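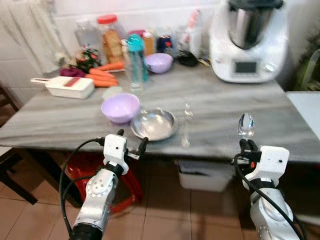
July 9, 2020

Kitchen bench, remote-control demos for the Leltow set. Target was 12 good runs of "glass to the back of the table, bowl forward." We have 8, and I'd argue over two of those.

My complaint from last time stands. The operator is doing all the thinking and the log keeps none of it. When I slow down before closing on something clear, the recording shows a pause. It doesn't show that I was guessing at depth. Train on that and you get a policy that pauses. Jano's write-up calls these "expert hesitations," which is generous.

Run 765 is the one to look at if you only look at one. Right arm had the clear piece upright at the front edge and I sat there far too long deciding where to go with it. Marked it usable, with a note. Somebody please overrule me.

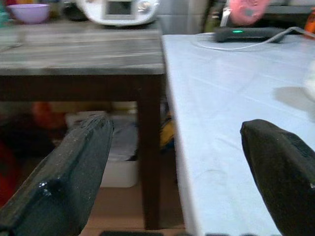 Wrist view is still the only one I trust for finger gap, and it tells you very little about what is off to the side. I keep going back to the head camera and losing my place.

Tried the Siter replay script on one bowl run. It played the joint log back fine, which proves the joint log works. Don't let that go into the August report as "learned."

To do:
- redo the four missing runs, same start pose
- Brzozowska grip settings: one run with, one without, before anyone claims they help
- decide if pauses get trimmed (I say no, and label them)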